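I almost didn't go to the Hesdale open day. It was raining sideways, the bus only runs twice before lunch, and I had a stack of ironing that had been staring at me all week. But Teresa Żak had saved me a seat in her car, so off we went, and I'm so glad!

If you haven't been, Hesdale is the old dye works on the river (the one with the crooked chimney), and once a year they let people like us wander through and poke at things. This year 131 people signed up, which made the line for the coat check pretty silly. We got a map, a pencil and a paper cup of very strong tea.

First stop was the vat room. Sibel Taşdemir took our group around, and she talks fast, so my notes are a mess. What I did get down is that they dye nearly 900 pounds of wool in a busy month, and that February is the worst because the river water comes in so cold. She let us stir the madder – it smells like wet hay and pencils – and a lady behind me got it all over her cuff.

Upstairs was the kitchen dyeing talk, the one I really came for. Raíssa Lins does all of hers at home with onion skins, tea and avocado pits, and she went through what to keep on the table and what to keep far away from your dinner plates.

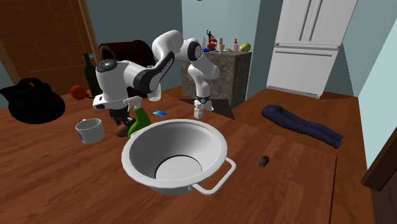

Vol. 14, p. 6

A big bowl and a spray bottle will get you a long way, she says, and you can label everything with little cards so you don't mix up your samples. I wrote down her onion skin recipe and then left the paper in Teresa's car, so if anyone else copied it, please call me.

Lunch was lentil soup from the Çınar stand, and I went back for seconds. Then the shop, oh dear. I bought three skeins of a rusty pink called Vustenby and I have no plan for them at all. Teresa bought buttons.

We skipped the weaving demo and drove home the long way, past the reservoir. Next year I want to see the mordant shed, which was closed for a new roof.

Questions or corrections: write to the newsletter desk, Hesdale Fiber Guild | © 2019 | Back to top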